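Bradum kitchen arms: staff questions

Is anyone losing hours?
Management says no through August. We asked for that in writing and have 6 lines from Gronham that don't mention hours.

Does it do the work of a prep cook?
The Trosetti brochure says up to 3000 moves a shift. A move is one pick or one put-down, so read that number with care.

Who resets it when it stops?
You do, for now. Log every stop, including short ones.
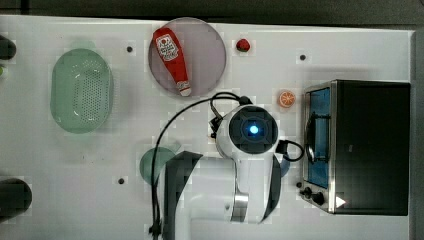 Will my station change?
Your station probably gets tighter. The arm needs its reach kept clear, and its cable needs somewhere to go too. With a ketchup bottle lying across a plate and a toaster oven to the right, we'd like to know where a person's hands fit. Laur has not answered.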